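Walk-round checklist for hand-held gripper recording, ground floor and mezzanine
Ekholm room, June round
Completed by Pacita Tagle, with comments

Please read the comments as well as the marks, because a good half of what I want to say doesn't fit into Pass or Attend! I have kept to the order of the printed sheet, apart from section 4, which I did while I was waiting for the kettle.

1. Grippers and markers

1.1 Housings free of cracks and sharp edges: PASS
1.2 Marker cards flat, clean and firmly fixed: PASS, with a comment
Lovely to see the cards looked after so well. Do please wipe them with a dry cloth and nothing else — the spray from the kitchen leaves a shine, and once a marker shines the tracking loses it and the whole example goes in the bin.
1.3 Fingers open and close fully without sticking: PASS
1.4 Lens wiped before the first recording of the session: ATTEND
I found a thumbprint on one of the spares. It happens to all of us, but 200 examples went back to Nuvemis last time with a soft patch in the same corner, and I would dearly like not to write that email again.

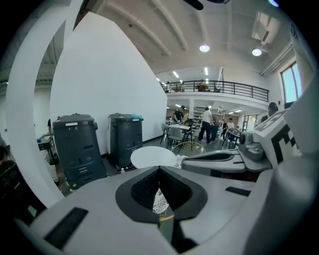
Section 2, open floor with the mezzanine behind. Marker block on the gripper at right.

2. The room and the people in it

2.1 Walking routes kept clear between the tables: PASS
2.2 Wheeled bins back against the wall, lids shut: ATTEND
The bins are perfectly welcome where they are, as long as they stay put for the whole session. What I would ask is that small things don't get left on the lids or down on the floor beside them. A little bottle is very easy to kick when your eyes are on your hands.
2.3 Everybody on the floor has been told that recording is going on: PASS
I asked each person I met and they all knew, which was a pleasure. The sheet by the door needs a fresh page.
2.4 Daylight and ceiling lights noted in the log: ATTEND
The tall window makes a great difference between ten in the morning and four in the afternoon. We do want both kinds of light in the set (Zakari was very firm on this at the planning meeting, and quite right too), but the log has to say which is which, and for two sessions that column was blank.
2.5 Mezzanine railing sound, nothing resting on top of it: PASS

3. Floor level and chair tasks

3.1 Collector has room to bend and step back: PASS
3.2 Cables taped down or moved out of the working area: ATTEND, please do this one first

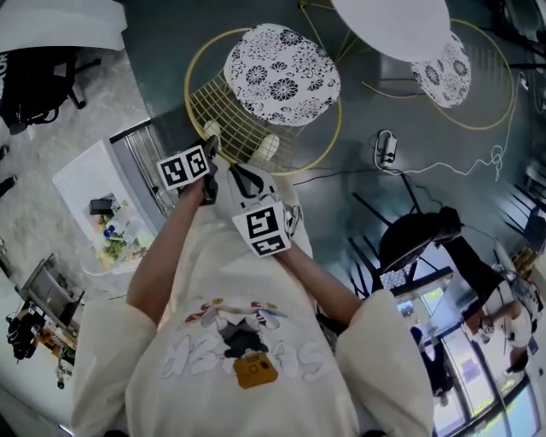 Issue 2, page 115

The power strip by the gold chairs is my main worry. With both arms stretched out in front and a gripper in each hand, you simply haven't a hand free to catch yourself, and the white cable lies in a loop that a toe could go through. Could the strip go behind the furniture, please, and could both the white and the black cables be taped along their whole length? I have left a roll of tape in the top drawer.

3.3 Lamp and tripod stands clear of feet: ATTEND
Splayed legs take up more floor than one remembers. Put a strip of bright tape round each foot, and agree before you start who is going to move the stand if the task drifts that way.
3.4 Glass and other breakables out of reach of the task: ATTEND
I do like the flowers, and I wouldn't want them taken away altogether. The vase could live on a shelf during chair tasks and come back afterwards.
3.5 Seat cushions in place and not slipping: PASS
3.6 Rest taken after each block: PASS, with a comment
Bending forward with the arms out is tiring work, more so than it looks, and tired arms make for jerky examples. If you feel your shoulders creeping up, stop there, mark the example as short and have a sit down. A short example is still useful to us. A sore back is no use to anyone.

4. Records

4.1 Examples numbered and matched to the log: PASS
764 in the log and 764 on the drive. Well done, all!
4.2 Failed attempts kept and labelled, with nothing deleted: PASS
4.3 Consent sheets filed: ATTEND
Ocampo has the folder and I have asked for it back.

Next round: when 3.2 is done, leave a note in my tray and I will come down and look at that one by itself. Everything else can wait for the usual visit.

P. Tagle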